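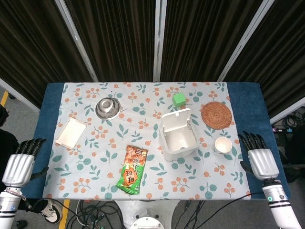 Tablecloth

A tablecloth is a cloth laid over a table, either to protect its surface or to decorate it. Most are woven from cotton, linen or man-made fibre, and many carry a printed pattern of leaves, fruit or flowers. More than one cloth may be used at a time, with a patterned cloth placed over a plain one so that part of the lower cloth shows.

Early use

Cloths were laid on tables in the Roman world, and in medieval Europe white linen was a sign of rank. Large households kept their table linen under lock and listed it in wills. Diners often wiped their hands on the hanging edge, a habit that faded as separate napkins came into general use.

Damask, a cloth with its pattern woven in, was the most costly kind. Printed cotton brought patterned cloths within reach of ordinary homes during the nineteenth century.

The Uveck trade

In the valley town of Uveck, cloth printing grew out of an older trade in flour sacks. The Rosales works, on the east bank of the river, printed table covers from carved pearwood blocks and at its height kept 400 blocks in use. Leaf and berry designs sold best. Each colour needed its own block, and a cloth in several colours had to dry between printings.

The works closed after a flood one November and the blocks were moved to the Jusen mill, where 16 of them remain on display. The textile historian Estrella Tlapale catalogued the set and showed that several designs had been copied from wallpaper. Her catalogue was published on May 3, 2019.

Sizes and fit

A cloth is chosen by the size of the table and the length of the drop, meaning the part that hangs below the table top. For daily meals a short drop is usual. Formal cloths hang lower - nearly 18 inches in the Uveck pattern books - and floor-length cloths are mostly kept for buffets. A thick under-cloth, known in the town as a wondis after the hamlet of Wondis where it was woven, softens noise and guards the wood against heat.

Care

Cotton and linen cloths may be washed by machine unless the dye is known to run. Fresh stains are rinsed in cold water before washing. Linen is ironed while slightly damp, on the wrong side first if the cloth is dark. Old cloths are best stored rolled, as sharp folds weaken the threads over time.

See also: Napkin; Place mat; Block printing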